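So planen Sie das Budget für einen Humanoiden, ohne sich zu blamieren

Zuletzt geändert: 29. November 2020

Wer zum ersten Mal einen humanoiden Roboter beschafft, schreibt eine Zahl in die Tabelle und nennt sie Budget. Diese Zahl ist der Kaufpreis. Alles Übrige taucht ab März als »Sonstiges« auf und wird dort schnell größer, als einem lieb ist.

Schritt 1: Aufgabe festlegen
Ein einziger Satz genügt, zum Beispiel: Flasche aus dem Fach oben am Kühlschrank nehmen und auf dem Tisch abstellen. Wer »Unterstützung im Haushalt« schreibt, bekommt von Drukis ein Angebot über Unterstützung im Haushalt, und das liest sich entsprechend.

Schritt 2: Übungsplatz einrichten
Legen Sie eine eigene Zeile für Möbel an. Bei uns stehen 500 Euro darin, und zwar für Gebrauchtes.

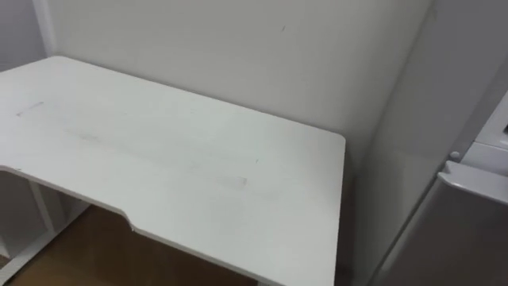
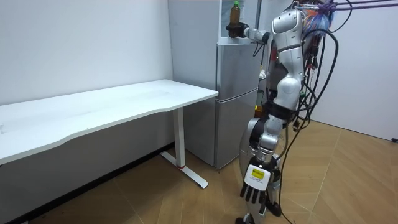
Beim Möbelkauf wird gern an der falschen Stelle großzügig geplant. Ein Designertisch bringt dem Greifversuch nichts, ein schlichter weißer mit grauen Schlieren auf der Platte tut es genauso. Geben Sie das Geld lieber für das aus, was hinter der Maschine hängt: Die schwarzen Kabel laufen in Schlaufen bis zum Parkett hinunter, und diese Schlaufen brauchen Platz, den der Grundriss im Prospekt nicht vorsieht. Rechnen Sie die Stellfläche also mit Kabeln, sonst rechnet später jemand mit Ihnen ab.

Schritt 3: Nebenkosten aufschreiben
Unsere Liste für den Standort Skarkbridge:
Deckenhalterung samt Gurt, Montage durch eine Fachfirma: 2.956 Euro
Ersatzfinger und Kleinteile: 1.000 Euro
Kabel, Zugentlastung, Klettband: gehört dazu, wird immer vergessen
Flaschen mit Schraubverschluss: mehr, als man denkt

Schritt 4: Angebote vergleichen
Urquhart rechnet die Einweisung extra ab, bei Karkar steckt sie im Preis – dafür kostet dort die Anfahrt. Legen Sie beide Angebote auf dieselbe Laufzeit um. Wir nehmen neun Monate, weil danach ohnehin neu verhandelt wird.

Schritt 5: Freigabe einholen
Reichen Sie die Tabelle komplett ein, mit der Zeile für das Klettband. Rückfragen kommen erfahrungsgemäß genau zu dieser.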